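Vindska Table Set: Care and Set-Up Guide
Section 8. Laying the cloth, the tray and the plates

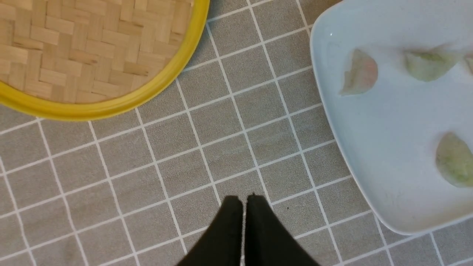 Fig. 8. Round tray with yellow rim and white plate on the gray grid cloth.

Before you start, clear the table and wipe it with a dry towel. Crumbs under the cloth will make small bumps.

1. Unfold the cloth with the printed side up. The white lines must be on top.
2. Smooth the cloth with your open hand, from the middle to the sides. Please do not pull on the corners.
3. Turn the cloth as you like. The grid can run straight with the table or on the diagonal, both are correct.
4. Put down the round tray with the woven bamboo side up. Hold it by the rim with two hands.
5. Place the plate beside the tray. Leave a gap between them, so that the rim does not knock on the plate.

Note: The bamboo strips do not all have the same color. Some are a little darker or more golden. It is natural and it is not a defect.

Note: Light scuffs on the cloth can be cleaned with a soft damp sponge. Let the cloth dry flat before you fold it.

CAUTION: Do not soak the tray. Water that stays in the weave can lift the strips. Wipe it, then stand it on its edge until it is dry.

CAUTION: Do not put a pan from the stove on the cloth or on the yellow rim.

To order a replacement cloth, write to the Grircombe shop and give part number 3115. For the tray the part number is 1936.

Text of this section: Liên Phùng. Revised in May.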